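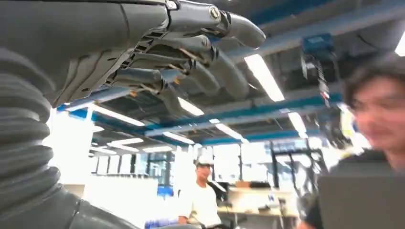

3.2 Sorting of returned items

Figure 4. Grey hand with jointed fingers, tips curled slightly down.

Returns at the Urberg store were logged by hand until March, then in Belay. We kept 97 slips. Of these 81 gave a reason we could read – the rest left out of Table 2. Most common reason by far: wrong size. Next, late delivery. Gift returns coded seperately, see 3.3.

Deltley slips had no date feild, so no time trend for that store. Roughly 43 minutes per batch to code, two coders, differences settled by talking it over. Zavetti used its own form with fewer boxes – we mapped "other" to "no reason given", which may overstate that group a little.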